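Sourdough notes, 17 August 2026

Ladwood rye starter, round two. Same jar, new flour, and I am very happy with where this is going!
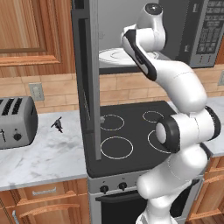

Switched the feed from the Kumsa whole rye to the Bollero medium grind this morning. The Kumsa always gave me a thick gray paste that climbed slowly and then sat there. With the Bollero it had doubled in just under five hours – best rise I have written down since May. Smell is great too, more green apple than vinegar.

Recipe as mixed: 2,000 g flour total, 38 g salt, water held back a little at first and added by hand until the dough stopped fighting me. Impi Laitinen thinks I still go too wet. She may be right, the first loaf spread a lot on the peel, but the crumb near the bottom was lovely and open so I'm not ready to give that up yet.

Bake was 47 minutes, lid off for the last stretch. Crust went dark quickly on the left side again, so turn the loaves earlier next time.

Things to try:
Overnight proof in the cold instead of on the counter.
A spoon of malt syrup – Impi swears by it with rye.
Caraway in one loaf only, so we can compare.

Second loaf is wrapped in a towel until tomorrow. I want to cut it so badly. Surkitz order for more Bollero goes in tonight, two sacks if they have them. Label the spare starter jar!!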